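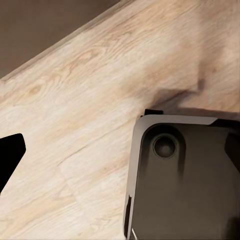
I'd been promising myself a trip to Rullberg for ages, and when they put up a notice about a winter open day I emailed back within the hour. Off I went on Dec 16, 2018, in the rain, with a flask and the wrong shoes (you have to wear proper toecaps on the shop floor, so I spent the afternoon in a borrowed pair two sizes too big, clomping about like a diver).

Rullberg do small automated cells for other people, mostly pick and place, and they build a model of each one on the computer before any metal gets bolted down. I knew that much from their leaflet. What I really wanted to see was the Bellamy cell, which packs drawer fittings into trays and has been running in the back bay since January. They let us in eight at a time and my group got Carol Nuttall, who looks after it. She didn't do a speech. She just unlocked the side panel and got on with her normal check while we crowded round asking daft questions.

First surprise - how much of the job starts at the desk! Before she touches the real arm she opens the simulated version and runs the gripper down to just over the tabletop, with nothing on it, fingers wide apart. The modelled table even has wood grain on it, which I thought was a lovely bit of fuss. She watches the gap under the gripper on screen, jots down the height, and then goes and compares it with the real thing. If the two don't agree, something has moved, and she wants to know what before the fittings go back in.

On the day they didn't agree. Not by much, but enough for her to say "hm" and fetch a torch. The fingers on the real gripper are held on with screws, and one of those had backed out a touch, so the left finger was sitting low. Out came the whole finger, a wipe round the seat with a lint-free cloth, new screw, a dab of thread lock, and then the torque driver until it clicked. She let one of the younger visitors do the second screw and he was absolutely thrilled, and so was his dad, who took about a million photos.

After that you have to teach the home position again. I'd always pictured this as typing numbers in, but she used the pendant (a chunky thing with a big red stop button) and nudged the arm along in tiny steps, with a feeler gauge between the fingertip and the table. Down a bit, down a bit, stop. The gauge should drag slightly without catching. She had a go, didn't like it, backed off and did it again. Then the arm ran 20 empty cycles at slow speed with the guard shut, and we all stood there watching it pick up nothing at all, completely gripped. Sorry.

I asked how often she does all this. The full check is every 190 hours of running, and the quick one (wipe, look, listen) is at the start of every shift. The listening matters more than I'd have guessed. She reckons she can hear a dry bearing from the kettle. Grease goes in through a nipple at the back of the slide, which is a pig to reach, and there's a mirror on a stick hanging from the frame just for that.

The log is on paper, by the way, in a red binder tied to the cell with string. We were on page 93. Murali Venkataraman, who does the modelling, came over to copy the new height into his version, and the two of them had a brief and very polite argument about whether the file or the table was wrong. The table won.

Tea was in the canteen afterwards, with decent mince pies. I'd hoped to look at the Pavon line as well but it was shut down for a belt change and they were only letting staff through, so that'll have to wait. If you fancy going yourself, book early, as they only take 40 people and the back bay fills up first. Parking is round by the loading doors, and do bring your own boots.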